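11/15/21 - Corridor notebook, freight desk

Spent most of the morning with Percy going back over the Hinora to Lerora rail link, and I'm glad we did, as the funding split makes far more sense to me now. The two governments each carry part of the 1054 million, and Heywood port pays for its own sidings. Percy still thinks the customs deal will slip to February - I'm a bit more hopeful, but then I usually am! 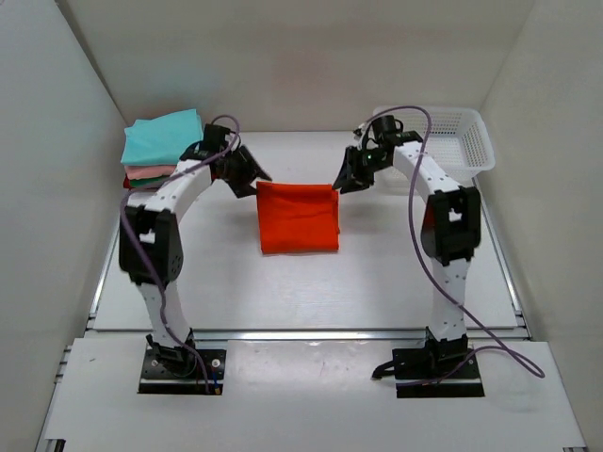
Still to do

Ask Nektarios for the Hullotell tariff tables, the newer set if he has it. Redo the transit times with 5 days at the border in place of 9, and see whether the road route still comes out cheaper. Percy has my marked-up map and is welcome to keep it.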